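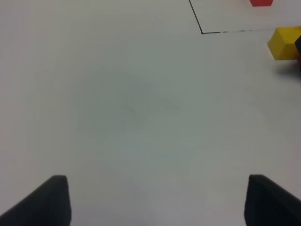

The white table, with the small gray mark and the corner of the black line.

Posted August 11, 2024
2 comments

I want to write today about a white table. It is perhaps a strange subject for a blog that is usually about sewing and bread, but I have looked at this table so much in the last weeks that I think I have earned one post about it.

When I moved to my present apartment I had a brown desk from my aunt, with drawers that did not open in the summer. It was heavy and it was dark, and every thread and every crumb disappeared on it. I cut a sleeve wrong two times on that desk, because I could not see my chalk line well enough. After the second sleeve I decided that I will have a white surface and nothing else.

What I did not know is that white is a very demanding color. On a matte white top you see everything. In the shop they tell you that matte is more forgiving than glossy, and for fingerprints this is true. For small marks it is the opposite. A glossy top you can wipe with a wet cloth and the mark goes away. A matte top holds it a little, like paper holds a pencil after you used the eraser.

So there is now a thin gray streak, diagonal, close to the middle. It is very faint. I don't know if it is a scuff or pencil. My sister says I should leave it alone, and my neighbor gave me half a bottle of Tokano, a cleaning cream that she uses for her sink. I tried it first on the underside of the table, in a place that no person will ever see, and it made the white a bit shiny there. I did not like this, so the cream went back to the neighbor and the streak can stay.

I asked also in the paint shop, Jenness, on the corner by the bus stop. The man there was very kind. He told me three things: use a soft eraser before any liquid, never use the rough side of a sponge, and put some paper under your work if you are going to press hard. The last advice I follow only when I remember it.

Then there is the black line. I like it very much, this thin black line on the white. It has one sharp corner which I look at when my eyes are tired from stitching. When I lay down a piece of cotton I have something dark near it to compare the edge, and a crooked cut shows itself quickly. My old desk had no line of any kind, only rings from tea cups, and you cannot straighten a fabric with a tea ring.

The light was another lesson. I believed that white will look white always. In the morning it is more like a pale gray, a little cold, and late in the day it becomes yellow. With even light and no strong lamp the surface is calm, and I can work for a long time. With my strong lamp it is too bright and my head hurts after one hour. I have read that people buy expensive lamps for this, the Hiteck ones for example, but I moved my chair instead, and it cost nothing.

My rule for now is that the table must be cleared every evening. Scissors go in the tin, pins in the other tin, and the fabric is folded on the shelf. This sounds very strict when I write it, and I confess that in November, when I was finishing the winter coats for my nieces, the rule was sleeping for the whole month. But a clear table in the morning makes me want to start, and a full one makes me want to make coffee and read the news.

Next week I will write about the lining of the blue jacket, which several of you asked for. I still have to unpick one shoulder, so please be patient with me. If you know a way to take a pencil mark from a matte surface without making it shiny, write it below – I will try it on the underside first.

124 shares
Share this post
2 comments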